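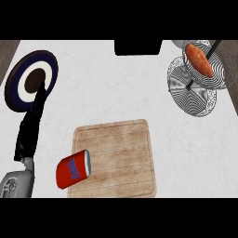 The kitchen counter scene in Lorkau, with the left gripper at the ringed disc.

Review: Lorkau two-arm kitchen simulator
Posted Monday, March 30, 2026

Lorkau is a simulator for testing two-arm kitchen tasks before they go anywhere near hardware. It comes from Burkard, and I have been using it since August to check control code for a pair of arms that handle dishes and food on a counter. Most of it is good. One part of it is bad enough that I would not rely on it for safety checks until it is fixed, and that part takes up most of this review.

Setup
Installation took a morning. The documentation assumes you already know how to load an arm model, and the section on gripper limits is split between two chapters that do not refer to each other. Once I had the settings in one place, it ran without crashing. The counter scene loads quickly, and you can save a starting layout and return to it exactly, down to the angle of a soda can lying against a cutting board. I use that feature more than any other.

What works
Object handling is better than in Yen, the package we used before. Odd shapes stay in the fingers. A sweet potato is a hard thing to hold in simulation - it is long, uneven and wants to roll - and in Yen it would either jitter or shoot across the counter when the fingers closed. Lorkau handles it calmly at normal grip settings. Replay is also good. You can step back through a run and plot the contact force on either gripper against time.

What went wrong
Each arm has a contact force limit. When a gripper pushes harder than the limit, that arm is supposed to stop and hold position. We set ours at 10 newtons. With one arm working alone, the stop was reliable every time I tried it.

With both arms working, it was not. I ran 600 trials in which the left gripper touched the ringed disc while the right arm had its own job to do. In 18 of them the left arm went past its limit and kept pushing. The worst one logged more than 100 newtons before the trial timed out. There was no warning on screen and no entry in the event log. I found it only by plotting the force, and I was plotting the force only to make a chart for something else.

All 18 had one thing in common: the right gripper was holding an object when the left one made contact. As far as I can tell, the two arms share a single list of active contacts, and a steady grip on one side can mask a new contact on the other. I can't see the source code, so take that as a guess. I can say that the fault goes away if you run the right arm with empty fingers.

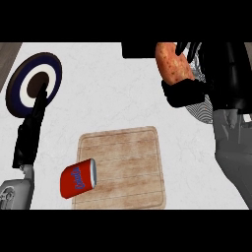 Colette Ferrand wrote in after reading a draft to say that she had seen the same thing with a different pair of arms, and that lowering the limit made no difference. Her view was that a missed stop is worse than a false one, "because a false stop wastes your afternoon and a missed one gets copied onto a real machine." She also pointed out that the pass mark at the end of a run checks only whether the task finished. A run with a missed stop can still pass.

I checked the last point and she is right. Several of my bad trials carried a pass mark. If you sort runs by pass or fail and only look at the failures, you will not see this fault at all.

Workarounds
Burkard support answered within two days and confirmed the report. Their advice was to turn on the separate contact monitor, which is off by default and slows the simulation a good deal. With the monitor on, I have not been able to reproduce the missed stop, though I have run fewer trials that way. I also added a small script that reads the force log after every run and marks anything above the limit, whatever the pass mark says. That is cheap to do and I would recommend it with any simulator.

The stop on our real arms is handled by a Femov safety controller that has nothing to do with Lorkau, and it should stay that way. A simulated stop is useful for finding bad motions early. It should not be the evidence that a stop works.

Smaller complaints
The force plot resets its scale each time you open it. Object names get cut short in the side panel. License renewal has to be done by email.

Verdict
If you need to test grasps and reach on a cluttered counter, Lorkau is worth the money, and I am keeping our license. If you need to test what happens when two arms are in contact with things at once, turn the contact monitor on and check the logs yourself. Support told me a fix is planned but would not give a date. I will rerun the same set of trials when it arrives and update this page.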